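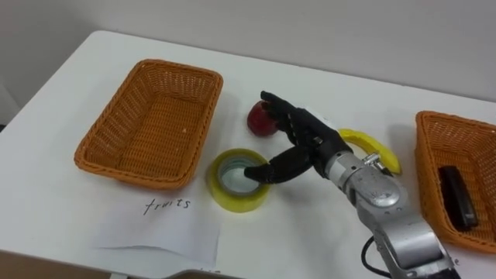
The engineer who runs sorting trials at Gandotano would like it known that the stop button worked. "It's the rest of it that didn't," she says.

The fault came in March, on run 485. The hand froze after a grasp, and the software, called Skuvis, reported success. It went on reporting success for 12 minutes. "Very polite about it," she says. "A green tick every few seconds."

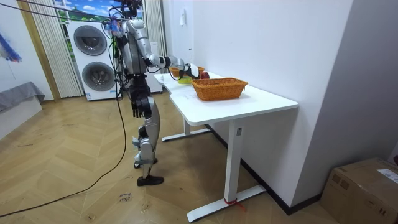
Her first thought was the hand, so they swapped it. Her second was the wrist cable, so they swapped that too – and bought a third one in case it felt left out. The real culprit was a stale reading from a force sensor. Skuvis had lost contact with it and kept using the last number it had.
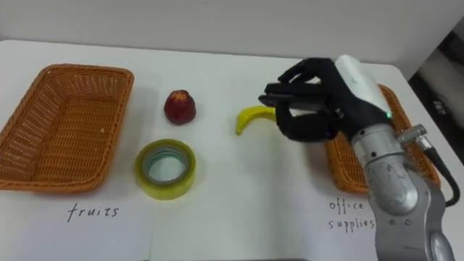 "A frozen sensor looks exactly like a very calm one," she says. The worry was fingers, human ones. Someone could have reached in believing the arm had finished.

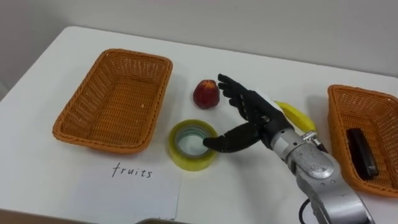

The fix is seven lines long and took more than a fortnight to agree on. Any reading that fails to refresh now cuts power to the arm. The task itself is the same old one, fruit to one side and office supplies to the other, and she admits that a banana and a roll of tape make modest opponents. "I've been asked if it's ready for a warehouse," she says. "I tell them to ask me about the apple first."

She still keeps a hand near the button.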